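Reading time: 9 min

3. Materials and Procedure

3.1 Sample of households

The survey covered 80 households in the town of Bruvden, all of them living in rented apartments with no outdoor space. Households were recruited through a notice in the building lobbies and a short letter in the mailboxes. A household was eligible if at least one adult had lived at the address for a full year and if the lease did not include a storage unit in the basement. Seven households that had signed up moved away before the first visit and were replaced from the waiting list.

Each household was visited twice, once in January and once in the summer. The last visit took place on 2021-08-07. Ro-un Do carried out the winter visits and Ah-rin Ham the summer visits, using the same form. The form was written in Korean and English, and the household chose which version to use.

3.2 What was counted

We asked each household to show us every place where small belongings were kept out of use for more than one season. Furniture, large appliances, food, and papers were left out. Anything smaller than a shoebox was counted as one item, with two exceptions: sets that were kept together (for example, buttons in a jar) were counted as one, and pairs of gloves or socks were counted as one. In total, 2093 items were recorded in the winter round.

Items were sorted into four groups: clothing accessories, toys and keepsakes, tools and spare parts, and other. The "other" group grew larger than we had planned for, mostly from chargers and cables, which some households called tools and some did not. We kept the household's own word in the notes column but used our own sorting for the tables.

Soft items gave the most trouble. A scarf, a pompom, or a stuffed animal takes up as much room as its container allows, so the same piece can be "small" in a drawer and "large" on a shelf. We did not try to measure volume for this group. Instead we recorded the type of container, whether it had a lid, and how many other items shared it (Figure 2).

3.3 Interviews

After the count, one adult in each household answered a set of open questions. We asked when the item was last used, who in the household would notice if it were gone, and what would have to happen for it to be thrown away or passed on. Interviews were held at the kitchen table where possible – a few people preferred to talk standing next to the closet – and were written down by hand.

We did not ask what an item had cost. In the trial round, run with neighbors in the Emon building, questions about price made people defend their purchases, and the rest of the interview suffered.

Answers were coded by both authors separately. Where the codes differed, the written notes were read again and a single code was agreed on. Answers that still fit no code were marked as open and are listed in Appendix B.

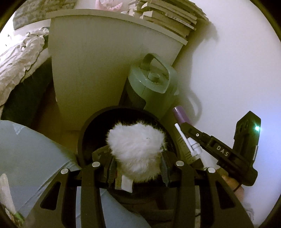
Figure 2. Soft item with a white tag at the opening of a round black container.

3.4 Limits of the method

The count depends on what people were willing to show. Two rounds of visits helped, and several households opened a closet in the summer that had stayed shut in January. Even so, the figures for keepsakes are likely too low.

Bruvden is also a town of fairly new buildings. Built-in closets there are shallow, and the results may not carry over to older housing such as the Dinsa district, where deep wall cupboards are common – a comparison we hope to make in later work.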